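From: Evangelia Deligiannis
To: Bresarville Parcel Swap list
Date: 10 May 2018
Subject: Re: [swap] Snack boxes, what goes in first?

Hala Yammine wrote:
> Lina and I are doing our first box for the swap and we have a question
> about order. The sheet says heavy things at the bottom, but nearly
> everything we bought is light. We have chips, wafers, a few wrapped
> sweets and a cloth bag of almonds from Srour. The almonds are the only
> thing with any weight. If they go at the bottom in the middle,
> everything else slides off to the sides. Also, do we tape the snack
> bags shut with a bit of air let out, or leave them as they come?
>
> One more. Is the limit still 800 grams with the box or without it?
>
> Hala

Hi Hala, and welcome to both of you.

The limit is 800 grams with the box. It was without the box until last November, and the old sheet still says so, which has caught a few people. Anas Shboul sent one in that came to 800 exactly before he put it in the carton, and he had to take a packet of wafers back out at the counter. I'll ask Higinio to pull the old sheet off the list page.

On the order of things: the "heavy at the bottom" line was written for people sending jars. With snacks I don't go by layers much. I stand the cloth bag up against one side, full height if it will go, and put the puffed packages on the other side. The small wrapped pieces go between them. A cloth bag takes the shape of whatever it leans on, so it holds its side fairly well. If you lay it flat in the middle you get the sliding you describe.

I do the packing on the coffee table with a white cloth over it. Crumbs and bits of tape show up on the cloth and I can shake it out afterward. A dark tablecloth hides small sweets too, and I have sealed a box one item short that way.

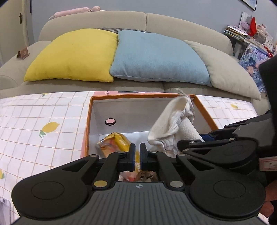
Cloth bag on the right, shiny snack package on the left, small wrapped things between.

I would leave a little of the floor of the box uncovered until you have everything in. Then you can still move things over without lifting them all out. Once I'm happy with it I fill the gaps with tissue or a folded paper napkin. Newspaper works but the ink comes off on cloth bags. Put the napkins in before you weigh, since they count too.

On the air: leave the snack bags as they come. I tried pricking and taping some a while back and the chips arrived soft, and mostly crushed as well. The air is doing a job in there. Wafers are different. If they are in a thin wrapper, I slide a piece of card down each long side and hold it with one rubber band.

For the box itself, anything with a rim that isn't bent will do. If you use an open one, it has to go inside a mailing carton, and the top of the box should be covered before the carton is closed. I use a sheet of card cut to the rim and two strips of paper tape across it. Please don't use the brown plastic tape directly on a nice box. People like to keep the boxes and the tape takes the color off.

My last one weighed 602 grams with everything, carton included, so there was room for more. I didn't add anything. I find that when the box is crammed the packages on top split at the seam, and somebody at Brerenis got a carton full of sesame that way.

Some other things that people have asked me off list, so I'll answer them here:

The contents slip goes inside the carton, on top of the cover card, with ingredients written out for anything homemade or repacked. A cloth bag counts as repacked. So for the almonds, please write "almonds" and whether they are salted.

Chocolate is fine through the end of this month. After that, please hold it until the fall round.

The drop-off shelf at Zodow is the one on the left of the counter. It's open to us whenever the shop is open. We have 56 names for this round and the shelf holds 24 cartons, so if it's full when you get there, bring yours home and try the next day. Don't stack them on the floor, they have asked us twice.

Hala, if you want to borrow a scale, mine is free. It's a flat kitchen one and it turns itself off quickly, so put the box on before you start writing anything down. Lina knows where I live.

Evangelia

--
Bresarville Parcel Swap list
To leave the list, send a blank message with "leave" in the subject line.
List owner: Higinio Xolalpa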